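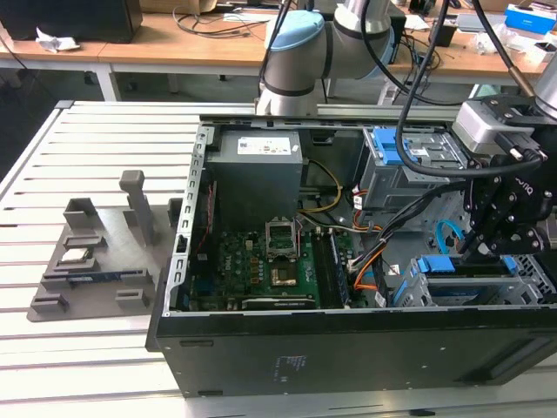
## Used desktop tower, opened and sold for parts or rebuild

Black mid-size tower with a DELL board, sold by Hivach from the Prargate warehouse. The side panel is off so buyers can check the inside before they order. This is a rebuild unit, so plan on supplying your own processor, storage and operating system.

**Stock number:** 1506
**Listed:** 1/8/25
**Condition:** used, untested as a complete system
**Warranty:** 9 days on the power supply, none on other parts

### What stays in the case

- Power supply
- Green motherboard, CPU socket open
- Metal drive cage with blue plastic release latch
- Power and SATA cables

### Cables and drive cage

The SATA cables are left in place. Please check your drive's connectors against the cables before ordering adapters. We do not trim or re-tie wiring on rebuild units, and we do not sell the cages separately. 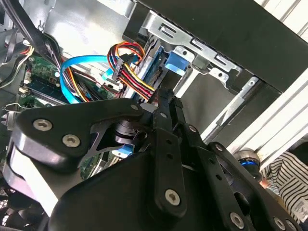 *Drive cage with blue release latch, power wires and light blue SATA cable.*

The latch should move by hand. If it feels stiff, check that the drive is seated square in the cage – forcing it can crack the plastic. Replacement latches are listed under Hemmin spares and ship in packs of 7.

### Processor, memory and storage

Parts that come out of a tower are priced one at a time, and each gets its own line on the invoice. You can add them to a tower order or buy them alone. 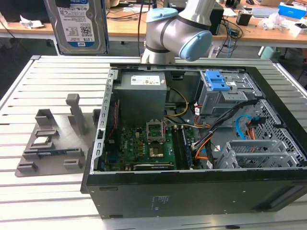

Loose parts ship in antistatic bags inside a padded box, packed separately from the tower. Memory and processors go in the small box. A drive like the WD 1.0 TB one standing on the table goes in a larger box with foam on all sides. The CPU chip and the green RAM stick to the left of the case are small enough to share a bag order, but we still wrap each one by itself. Tell us at checkout if you want everything sent together.

### Shipping and returns

Towers ship by ground only, with the side panel taped inside the carton. Orders over 400 dollars ship free. Returns go to the Avden counter, unopened bags only for processors and memory. Include the stock number on the outside of the box.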